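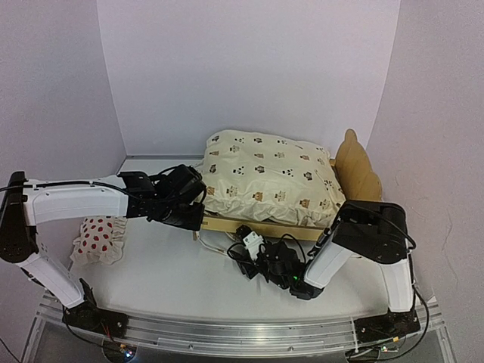
Keeping one bed-making cell alive: speaker notes, Monday session

Opening (slow down, people are still finding chairs)

Hi everyone. I look after one cell at Greteck. One! Two arms, one table, one very small bed. I'm not going to talk about models or training today, there are smarter people on the program for that. I want to talk about screws and cables and what I do with a cloth before my coffee.

Thank Inês Nogueira for letting me have the early slot. Mention that Nimal Karunaratne has the spreadsheet if anybody wants it after.

The rail

Everything hangs off the front rail, so I start there every single time. Both mounts bolt to it, and if one has crept even a hair, the two arms stop agreeing about where the bed is. I used to go hunting in the software when that happened (whole afternoons, gone). Now I put a wrench on the mount bolts first. Snug, then a paint-pen line across the bolt head and the mount. If the line is broken in the morning, I know before I've switched anything on.

Story here if time: Gonçalo Brandão and the week we blamed the calibration file. It was one bolt. Keep it short, he's in the room.

Cables

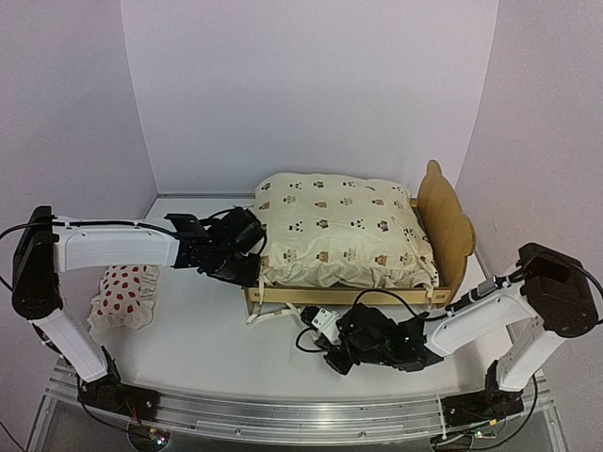
My rule for cables is that they need slack at the joints and no slack anywhere else. A shoulder or an elbow has to swing through its full reach without pulling on a plug, so I leave a proper loop there. You can see the one curving out beside the left elbow, and past it the cable runs along the top of the forearm link where it can't snag on much. The wrist is harder. A loop there wants to be small, and small loops catch on fabric ties, and then you've got a gripper wearing a ribbon - ask me how I know.

How I check it: power off, move each arm by hand to its far corners, watch the plugs and not the arm. If a plug moves, redo the loop. Zip ties go on loose first, then I swing the arm again, then I pull them tight and trim the tails. Trim them flush! Clementina Cordeiro has a scar from one of mine.

Ask the room: who has ever chased a dropped servo and found a half-seated connector? (Wait for hands. There will be hands.)

Servos and grippers

We number the servos from the base out and write the number on tape on the housing. When I swap one I set its ID on the bench, alone, with nothing else on the bus. Two servos with the same ID will ruin your day and it won't look like an ID problem.

Gripper fingers get wiped every morning. Lint is the big one for us, it packs in behind the finger and then the thing won't close all the way. A dry toothbrush does it. I log every swap and we're on our second Godetti notebook now, first entry cycle 99, last one in the old book cycle 1,699. 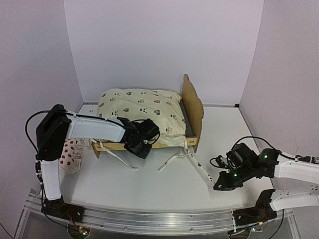
Spare fingers live in a labeled bag in the top drawer, and I print new ones when the bag gets down to two. Tomás Calado keeps the print file up to date, so if you want a copy, go to him and don't use the one I posted last August. It has the wrong hole spacing and I never took it down. Sorry.

Restart routine

Say this part slowly, people write it down.

Arms to rest position by hand. Power on left, wait for the lights, power on right. Home both. Run the slow test at up to 60 percent speed with nothing in the grippers. Then bedding back in its start layout, and go.

If it faults on homing, don't just hit it again. Go touch the mounts.

Questions

Someone from the Tirus crowd will ask about swapping the rail for a heavier one. We tried it in Bragança and I can talk about that for as long as they let me. Check the clock first.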